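Clendthorpe Neighborhood Association
Minutes of the regular monthly meeting, September 2020
Held by video call. The meeting opened at 7:05 p.m. with 16 households present, enough for a quorum.

1. Minutes of the last meeting
Approved with one correction. Under the item on the Siladgate footpath, "closed" should read "closed on weekdays." 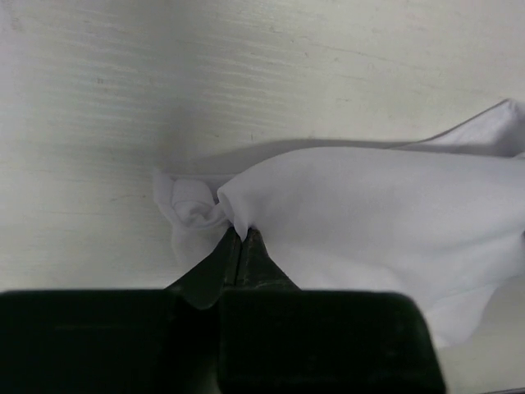
Minutes taken by the Association Secretary
Posted to the Clendthorpe page after approval by the chair

2. Money
The balance at the end of the month was $979. The only payment since the last meeting was $85 for the repair of the lock on the tool shed. One household asked if the repair should have gone to the landlord of the shed lot. The chair said the lease puts locks and hinges on us and the roof on them. No further questions.

Dues for the year are still open for five households. The secretary will send one more reminder by mail and will not send another after that.

3. Siladgate footpath
The county has not answered our letter of April. The path is still blocked at the lower end where the bank slid, and people are walking around it through the parking lot of the Tóth bakery. The bakery does not mind on foot but has asked that bikes be walked through, especially before nine in the morning when deliveries come in.

Agreed: a second letter to the county, with a copy to the Hoslow side, as they use the path as much as we do. A sign about walking bikes will go up on our end. The bakery will put up its own.

There was some discussion of asking for gravel in the meantime. Two members felt that if we lay gravel ourselves the county will take it as a finished job. Left for now.

4. Street trees
Three of the young maples on the Hoslow road did not leaf out this summer. The nursery will replace two under the guarantee. The third was planted a year earlier and is not covered. Members on that side of the road said they would rather wait and put the money toward a larger tree in the spring. Agreed without a vote.

Residents are asked again not to pile leaves or grass against the trunks. The watering list is finished for the season and the hoses can come back to the shed.
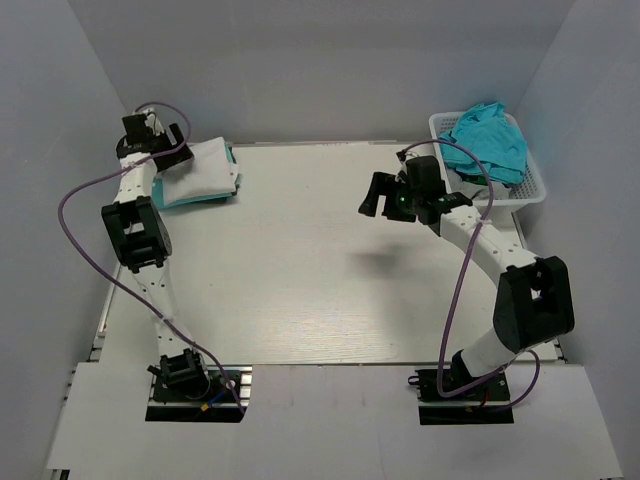
Left arm and tabletop

5. Fall yard sale
The sale was put off in the spring and the question was whether to hold it at all. Points raised:

Tables in driveways would be easier to keep apart than tables on the green.
Several households have things boxed up and would like them gone before winter.
Parking on the green was a mess last year even with the cones.
Masks would be asked for, and there would be no food table.

Motion: hold the sale in driveways only, one morning, with a printed map of the houses taking part. Seconded. Carried, 11 in favor, 4 against, 1 not voting.

Households that want to be on the map should tell the secretary before the next meeting. There is no fee this year. Unsold items are to be off the curb by dark – the hauler will not make a special trip.

6. Traffic on the Hoslow road
Speeding was reported again, mostly in the late afternoon. The sheriff's office will lend a speed sign for two weeks but cannot say when. The chair will ask for a week when school buses are running. A member asked about a stop sign at the Siladgate corner. This was turned down by the county before and the count of cars has gone down since then, so it was not taken further.

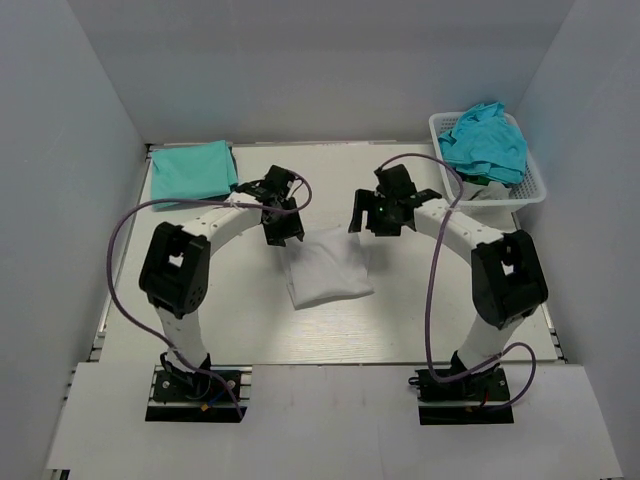 Both arms over the table

7. Other business
The storm drain by the mailboxes is full of leaves. Two households offered to clear it before the next heavy rain. The county number for blocked drains will be added to the page.

One member asked if meetings could start at 7:30 so that people with small children can join after bedtime. Tried for the next meeting only, then to be looked at again.

The lending shelf outside the tool shed has been rained on. Books that are past saving will be recycled. Anyone with a spare piece of clear roofing, please contact the secretary.

A set of keys was found near the green. They are with the secretary and can be claimed by describing the tag.

8. Next meeting
By video call again, same link, at 7:30 p.m. Items for the agenda should be sent in a week ahead.

The meeting closed at 8:40 p.m.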